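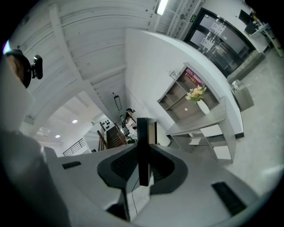 Looking Up: How a Room Is Lit and How People Find the Way Out

A learning page for young readers, ages 8 to 11
Prepared by the Tovar Building Museum, Children's Education Office

Most people who enter a room look straight ahead. They look for a chair, a friend, or a place to hang a coat. The ceiling is seldom noticed, although a great deal of work is done there. This page explains what ceilings, lamps, doors, and exit signs are for, and how the people who plan buildings decide where to put them.

What is a ceiling made of?

A ceiling is the inside surface over your head. It may be plaster, which is spread on wet and dries hard. It may be made of square panels that rest in a metal grid. It may also be made of wood.

A wooden ceiling is often built from planks. A plank is a long, flat board. The planks are placed side by side, all running in the same direction, and fastened to the structure above them. Many planks have a thin ridge along one edge and a groove along the other. The ridge of one plank slides into the groove of the next. Builders call this "tongue and groove."

Some ceilings are painted white. White paint sends back much of the light that reaches it, so a room with a white ceiling can seem brighter than the same room with a dark one.

What does a beam do?

A beam is a long, strong piece that reaches across a space. It holds up weight and passes that weight along to the walls or posts at its ends. You can try this at home. Lay a ruler across two stacks of books and place a few coins in the middle. The ruler is your beam, and the books are your walls. Now move the stacks farther apart and try again – the ruler will bend more.

In some buildings the beams are hidden. In others they are left where everyone can see them.

Why are there different kinds of lights?

One room may have several kinds of lights.

Fluorescent lights are often long and straight. A fluorescent tube has a small amount of gas inside it. Electricity passes through the gas, and a powdery coating on the inside of the glass glows. These lights spread brightness over a wide area.

Recessed downlights are set into the ceiling, so that they do not stick out very far or at all. "Recessed" means "set back." Many are round, and they send their light toward the floor.

Pendant lights hang from the ceiling on a cord, a chain, or a rod. The word "pendant" comes from a Latin word that means "to hang." A necklace with a charm on it is called a pendant for the same reason. Pendant lights bring the light closer to the people who need it, such as those reading at a table.

Why do some doors have glass in them?

A glass door lets daylight pass from one space to another. It also helps people see who is coming from the other side. A double door has two parts, called leaves, and when both are open there is room for a wide cart or a large group. The frame around the glass keeps it firmly in place.

Notices are sometimes put on the glass, where visitors will meet them on the way in.

What does the exit sign tell us?

An exit sign shows the way out of a building. It is usually placed above or near a door, high enough to be seen over people's heads. Exit signs are green in many places and red in others. Many are made to stay lit when the electricity fails.

When an alarm sounds, walk to the nearest safe exit and follow the directions of the adults in charge. Do not stop to collect your belongings.

An activity for Monday

Choose a room at school or at home. Stand in one spot and look up for one full minute. Then draw the ceiling and add labels for the lights, the beams, and any signs. Ask a classmate to guess which room you have drawn.

Words to know

Beam: a long, strong piece that carries weight across a space
Leaf: one moving part of a double door
Plank: a long, flat board
Recessed: set back into a surface

Text by Yesenia Villaseñor. Teachers may copy this page for classroom use.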